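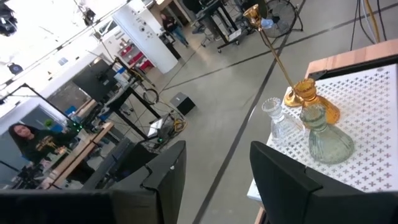
LOMVILLE - Glass is where the cheap grippers lose. Skivell's two-finger unit costs 900 dollars and closes fast, too fast for a thin vase. The Xolalpa takes its time. Wider fingers, softer stop, 135 dollars more.

Osian Trevor wanted 40 picks from each. Same arm, same wrist camera, candlestick and glassware on the perforated table. By late morning he had 28 from the Skivell and a chipped rim.

"The candlestick's worse," he says. "Top heavy. Grab it low and it swings."

Elibariki Owino blames the controler - default force is set for boxes. He's rewriting it tonight. Xolalpa goes on the arm at 8 a.m.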